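Your Amazing Kidneys

Put your hands on your hips and slide your thumbs up your back until you reach your lowest ribs. Your kidneys are tucked in there, one on each side! They are shaped like beans, and a grown-up's kidney is as big as a fist.

So what do they do all day? They clean your blood! Every kidney is packed with tiny filters, far too small to see without a microscope. Blood flows in, the filters catch the waste and the extra water, and the clean blood flows out again (and then it comes back for another go, over and over, even while you're asleep).

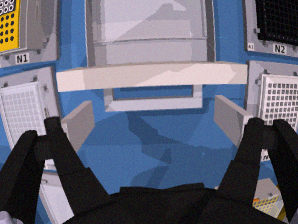 The waste and water become wee. It trickles down two thin tubes into your bladder, a stretchy bag that tells your brain when it's time to find a loo.

Some people are born with just one kidney, and lots of them never notice, as one healthy kidney can do the work of two. Isn't that clever?

Want to help yours? Have a drink when you're thirsty, especially after running about. Water is brilliant!

Words to know
Bladder: the bag that holds your wee
Filter: something that catches the bits you don't want

Written by Hazel Calloway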